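Golo student project, notebook
April 6, 2023
Entry by Kosmas Sarantis. Phong Diệp on second gripper.

Task: fruit into box, two hand-held grippers, one operator. Same cloth and same orange box throughout. Target for the term is 1,700 usable episodes across the group. We stand at 700, counting the Clernisby set, which still has to be checked for sync.

Changes since last entry: finger pads cleaned with alcohol, pivot screws retightened, clocks on both units set from the laptop before the start. Calibration file is the one from Monday, unchanged.

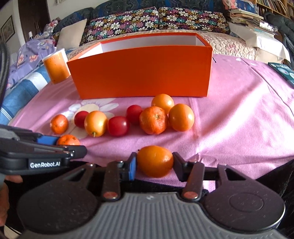

Grasp width is the main open question for the fruit set. The width estimate drifts when the pads deform, and the drift is worse on large round items than on small ones. The orange between the fingers is near the upper end of what we want in the set, and the mandarins left on the cloth give a rougher peel for comparison. Smooth skin needs more closing force before the lift. Phong suggests logging force by hand on a 1 to 5 scale until the Awad sensor boards arrive. Agreed, but the scale has to be written down first or the two of us will score differently.

Episode rules as agreed:
Start with jaws open and clear of the fruit.
One item per grasp. No regrasp in the air.
If an item rolls off the cloth, stop and discard.
Hold still for one second at the end.

Discarded 14 episodes. Most were regrasps. A few had the left unit out of view of the right one for too long, so the relative pose could not be recovered. Those may be usable as single-arm data; moved to a separate folder for now.
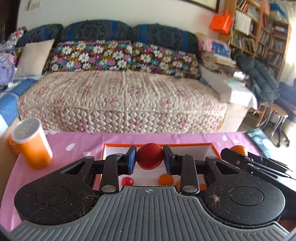 Red ball held between the blue pads, tray behind.

Balls are the control items. They keep the same size from day to day, so any change in measured width comes from us. Check the zero position with jaws fully closed before each block. To do: lint on the pivot housings, wipe down before the next session and add it to the start list.

Small items next. Approach from above gives the fingers less room near the box wall, and the wrist has to turn to clear the corner. Kosmas prefers a low approach along the cloth, Phong a steep one. Both kept in the data, tagged L and S in the episode name.

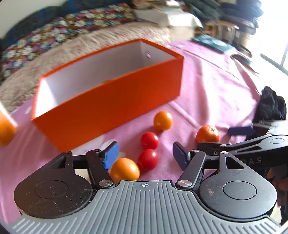

Tags are entered by hand after each block, which is slow and invites mistakes. Phong will write a short script to prompt for the tag when the recording is saved. It should also refuse a file name that already exists, as we lost one block that way at the Drekisley workshop.

Upload takes about 5 minutes per block on the lab network. Do not start the next block while it runs; the recorder drops frames.

Open points:
Force scale, written definition (KS)
Tag script (PD)
Clernisby sync check (both)
Ask Golo office for a second charger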